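**Ticket:** slipper pairing, grasp success drops with low camera
**Project:** Jerkwood
**Status:** open, waiting on rerun

Problem: the policy trained on the Volell data picks soft footwear well with the overhead view, but falls off badly when the low side view is the only input. Same arm, same table, same weights apart from the camera encoder.

What I ran in October:

- Overhead view only, 100 trials: 19 failed grasps.
- Low view only, 100 trials: 35 failed grasps.
- Checkpoint 1950 for both.

Most of the extra failures are on the slippers. With the lens close to floor level the tabletop is edge-on, so the model gets the sides of things and very little of the tops. It seems to judge left and right well enough and get the depth wrong. The fingers then close short of the object or press on the toe.

Tried so far:

1. Recalibrated the low camera against the arm base. No change.
2. Swapped the Cirkitz cable on the wrist for a spare, in case of dropped joint readings. No change, logs were clean before and after.
3. Masked everything behind the table, in case people and plants were pulling the attention maps about. Small gain on hard objects, none on foam ones.
4. Raised the approach height in the Salem config. Fewer toe presses, more short grasps.

I don't think this is a hardware fault. Next step is to train with both views and drop one at random, then repeat the low-view trials from the same start poses.

Layout for the rerun, seen from the low view: 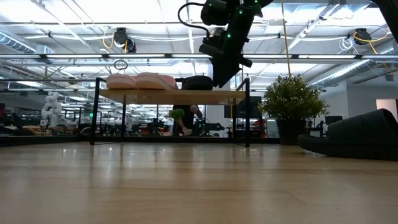 Please leave the encoder settings alone until the rerun is logged. I'll add the numbers to this ticket and move it to review.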